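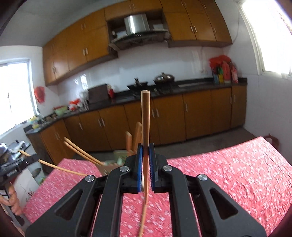 What is a chopstick holder for?
It keeps chopsticks upright and together between meals, with air moving around them so that they dry after washing.

Chopstick holder

A chopstick holder is a small kitchen container or rack for storing chopsticks. It goes by many names – chopstick caddy, chopstick tube, chopstick cage – and turns up in an amazing range of shapes, from plain jars to slatted boxes that hang on a wall. It shouldn't be confused with the chopstick rest, a little table piece that supports the tips during a meal.

Materials and form

Wood, bamboo, ceramic, plastic and stainless steel are all common. Slatted holders are a favorite in home kitchens, as the gaps let air in from every side. Ceramic ones usually have drain holes in the base and sit on a saucer. A family-size holder takes up to 40 pairs, though many households keep far fewer in daily use and put the rest in a drawer for guests!

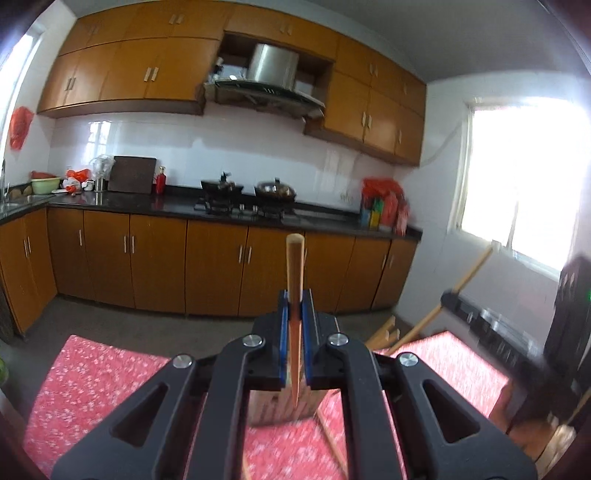
Photo: Nkechi Shehu, September 2024

Placement

Most holders stand on the counter near the sink or the stove, and some are carried to the table at mealtimes so that everyone can help themselves. Long cooking chopsticks, wonderful for frying and for lifting noodles, are often kept in a taller jar of their own. Divided holders have two or more sections, and the spare one fills up quickly with spoons, skewers and the odd peeler.

Tips up or tips down

Cooks disagree on this one, and cheerfully. Storing chopsticks with the blunt ends up means the hand touches only the part it will hold anyway. Storing them tips up keeps the eating ends away from any water in the bottom. Holders with an open base make the question less pressing.

Care

Wooden chopsticks should be washed soon after use, wiped and left to dry before they go back. The holder needs washing too – a bottle brush reaches the corners of narrow ones – and a wooden holder should dry completely before it is refilled. Chopsticks that have split, warped or picked up dark spots are best replaced.

See also: Chopstick rest, Cooking chopsticks, Utensil crock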